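7 min read
Last updated: March
33 shares 7 comments

Flat, Fold, Stack: A Folding Guide for the Lultik Clothing Room

Student project report, Everyday Design course, spring term

Where the idea came from

The Lultik clothing room opens twice a week and lends out plain black basics to students who need them for band, stage crew, catering shifts and so on. There are tank tops and T-shirts, and almost all of them are black. That makes the shelves look great for the first ten minutes after opening, and then somebody pulls a medium out of the middle of a pile and the whole thing slides onto the floor. I've worked the desk there since fall and I have refolded those piles more times than I want to think about!

So my project was a simple one. I wanted to come up with two folds – one for tanks, one for tees – that a new desk worker could learn in a single shift and that would keep a pile standing. I also wanted the label easy to get to, because with black on black it's the only quick way to tell a small from a large.

The work surface

My first tries were on the gray counter in the clothing room, and they were pretty bad. Black knit on a dark counter is hard to read. You can't see where the armhole ends or if the side seam has rolled under, and you only find out once the fold comes out lopsided.

Switching to a white board on a light wooden table changed everything. The outline of the shirt jumps right out, and so does the lint, so you can brush it away before it gets folded in. I liked the board so much that I wrote it into the guide as step zero. The clothing room has since bought one, and it lives behind the desk.

I also tried a towel under the shirt (a tip from my grandmother), and it does stop slippery fabrics from moving around. Cotton doesn't need it.

Laying out a tank top

Tanks turned out to be the harder of the two, which surprised me. There's less fabric, so I figured there'd be less to go wrong. But a tank has no sleeves to give you a square corner, and the armholes cut in so deep that the top half wants to curl up and wander off while you're smoothing the bottom. I start at the neckline, get the binding to lie in an even curve, and only then work down toward the hem with flat hands.

Setting it down at an angle is fine at this stage. I spent a whole afternoon trying to get every tank parallel to the table edge before I smoothed it, and it made no difference to the finished fold. Straighten it up afterward, when the wrinkles are already out. 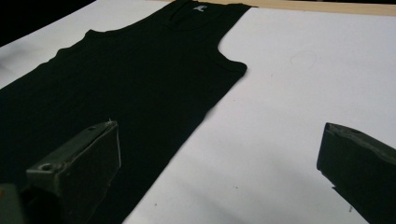 The tank fold

1. Lay the tank flat and smooth it from the neckline down.
2. Fold one side in to the middle, bringing the strap along with it. The side seam should end up running straight down.
3. Fold the other side over the first.
4. Bring the hem up to just under the armholes.
5. Fold once more, so the straps are tucked inside.

Step 5 took me the longest to settle on. In my first version the straps stuck out of the top like little ears, and they caught on everything when you pulled a tank off the shelf. Tucking them in makes the bundle a bit thicker on one side, so I turn every second one around as I stack them. It's a small thing and it makes a huge difference in how tall you can go.

The tee fold

I really enjoyed this one! A T-shirt gives you so much to work with. The sleeves fold in along with the sides and you get a nice rectangle almost for free. The trick I'm proudest of is where to stop. If you leave the tee as one flat, wide rectangle with a margin of white board all the way around it, you can check all four edges at a glance before you commit to the last fold. I call this the "look stop" in the guide, and the desk workers who tested it picked up the name right away.

What you're looking for is a bottom edge that isn't much wider than the top. A little wider is okay. If it's a lot wider, the sides went in at a slant and it's quicker to open it up and start over than to nudge it.

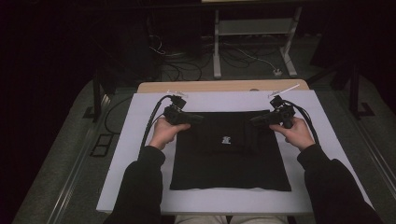
Squaring the top edge

Even a careful fold tends to leave the top edge a little soft, and that's where piles start to lean. My fix is to take hold of both upper corners at the same time, lift that edge just barely off the board and pull it gently sideways until it's tight. Then set it straight back down.

Two notes from testing. First, both corners have to come up together. Lift only one and the shirt twists, and you'll see it in the hem. Second, don't lift high. The rest of the shirt should stay put on the board the whole time, and if there's a logo on it, that logo makes a handy marker – when it tilts, you've pulled harder on one side than the other.

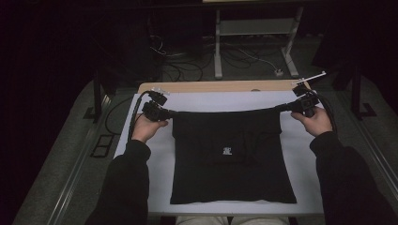
Testing it at the desk

I asked the desk workers to fold for two full weeks with the guide taped up next to the board. We ended up with 50 folded shirts from that stretch that I could check, 30 tees and the rest tanks. I scored a fold as good if the label could be reached without unfolding anything and if the shirt would sit in a pile of seven without help.

The tees did really well. The tanks were mixed. Nearly all of the failures came from the very start, when the armhole edge had rolled under and the person folding hadn't noticed. So I went back and added a line to step 1: run a finger around the inside of each armhole before you do anything else. I wish I'd had that in there from the first draft.

I also tried the tank fold on two other kinds we have in the back, the Karkurow ones and the Ruva ones. The Karkurow tanks are a thick cotton and behaved beautifully. The Ruva ones are stretchy and slide around, and for those I'd go back to my grandmother's towel.

What I would change

The guide is one page now, and I think it should be two. The tank page needs a bigger drawing of the layout, with the neckline and the label marked clearly and the armhole drawn as the deep curve it is. In my drawing it looks more like a notch, and at least one tester took that literally and went hunting for a different kind of shirt.

I'd also like to test the folds in a suitcase. The stage crew takes the Amundsen bags on tour in spring and they pack a lot of black tanks. I have a hunch that the turned-around stacking would save them some room, but I haven't tried it yet.
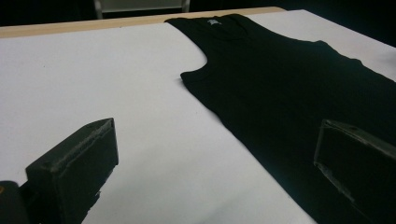
Kjell Sundqvist wrote in the comments that rolling beats folding for tanks every time, at least in a bag, and that the armhole check matters just as much if you roll. He starts from the hem and finishes at the neckline so the label ends up on the outside.

I love that idea and I'm adding it to the guide as a third option for travel. On an open shelf I'd still fold, as rolled tanks need a bin to hold them and the clothing room only has flat shelves for now.

Materials: white board, wooden table, one towel, tape, and the clothing room's own tanks and tees. The one-page guide is available at the desk, and the two-page version will go up beside the board when the new drawings are done.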